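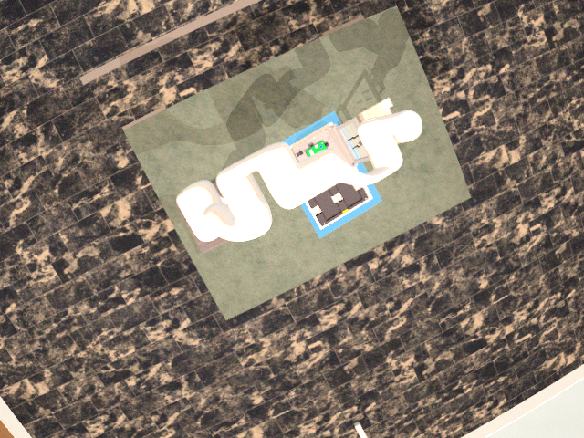
Leitura: 1 min

Janeiro, caderno da bancada (simulação)

Voltei à garra de dois dedos, com a câmera bem de cima. A Salma queria comparar com a de ventosa antes de mexer no controlador, e eu topei! Deixei a bandeja azul no meio e o braço passa por cima dela — de cima, o antebraço tapa quase tudo, péssimo para a visão. A pecinha verde ao lado da garra pelo menos aparece bem.

Rodei 20 tentativas com cada garra, passo do controlador em 2 ms. Dois dedos ganhou nas peças pequenas, ventosa nos blocos creme. Falta inclinar a câmera e repetir. Anil, não apague meus logs!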